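Ticket 29: Produce display, wrong fruit in wrong crates
Opened by: Anayeli Lozano, Wallham showroom
Assigned to: Luuk Geerts
Priority: Low (changed from Urgent by L. Geerts)
Status: Open

Anayeli Lozano wrote:

The display plan from Umatwood puts red grapes on the right, leaves on the left, and leaves no opinion at all about the green grapes. I have followed it to the letter and the left side still looks like a hedge. Also, the white box that came in the shipment has no place on the plan. It has a lot of very small print on it and I left my reading glasses at home.

Please advise before the Bosman people come by. They bought the floor space in July and I would like them not to regret it.

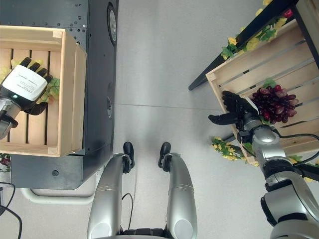
Left crate with the leaves and the white box, right crate with the red grapes.

Luuk Geerts wrote:

Thanks. Downgraded to Low, as no fruit can spoil. Some questions.

Which version of the plan are you on? There are 3 going around. Version 2 has the green grapes on the left. Version 3 forgot them.

Does the hedge problem go away if you push the leaves down toward the slats? They come out of the bag fluffed up like an angry cat and most people set them down that way.

Anayeli Lozano wrote:

Version 3, naturally.

I pushed the leaves down. They came back up. I pushed them down again and went to lunch, and I have nothing good to report.

Luuk Geerts wrote:

Go back to version 2. Keep one crate for greens only and put it at the back, where bushy is a virtue. Take everything out of the front crate before you decide what goes in it. I know that feels like a step backward.

Anayeli Lozano wrote:

Done. Greens at the back, with a few little red fruits mixed in that I am going to call strawberries until corrected. Front crate is bare. You can see right down between the slats, so whatever goes in needs to be wide enough to cover them, and a bunch of grapes on its own won't be.
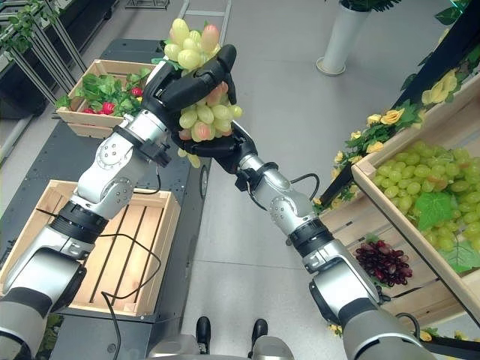
Green grapes held up, front crate cleared, greens crate behind.

Jolien Mulder wrote:

Jumping in from purchasing. The green ones are supposed to have a bit of pink on them, please don't log that as a defect. Arnout did, at the Coketti store, and we had to answer it in writing.

Arnout Nijs wrote:

It looked like a defect.

Luuk Geerts wrote:

For the slats: lay a big leaf flat first, then the bunch on top with the stem end away from the customer. Use the broad ones with the veins. The small ones slide through and you'll be fishing them out on your knees.

Anayeli Lozano wrote:

I have one good broad leaf next to the green grapes, with a toothy edge and a nice point to it. If that's the type, I need more of them. The rest of my supply is parsley, or was modeled by someone who had parsley described to them over the phone.

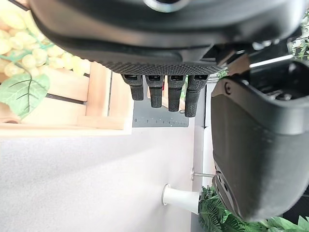
Broad leaf under the green bunch, upper left.

Luuk Geerts wrote:

That's the type. Jolien, can we send 9 more to Wallham?

Jolien Mulder wrote:

Yes. They ship in a bag, fluffed.

Anayeli Lozano wrote:

Of course they do.

Second issue while I have you. The red bunch doesn't match itself. Most of it is burgundy or cherry, and then there's one big pale pink grape lying across the top like it's on vacation. Do I turn the bunch over, or pull that one off?
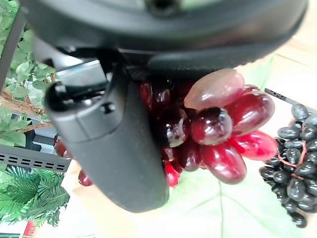
Red bunch, pale grape on top.

Luuk Geerts wrote:

Don't pull anything off. Turn the bunch so the pale one faces the back wall.

Nele Verbeke wrote:

Please leave the pale one showing. The mixed color is what we pay extra for. Real grapes don't match either.

Luuk Geerts wrote:

Overruled. Leave it showing.

Anayeli Lozano wrote:

Leaving it. That still leaves the white box, which has now been in this ticket longer than Nele has.

Luuk Geerts wrote:

Keep the box off the display. Waiting on leaves, and on somebody with glasses.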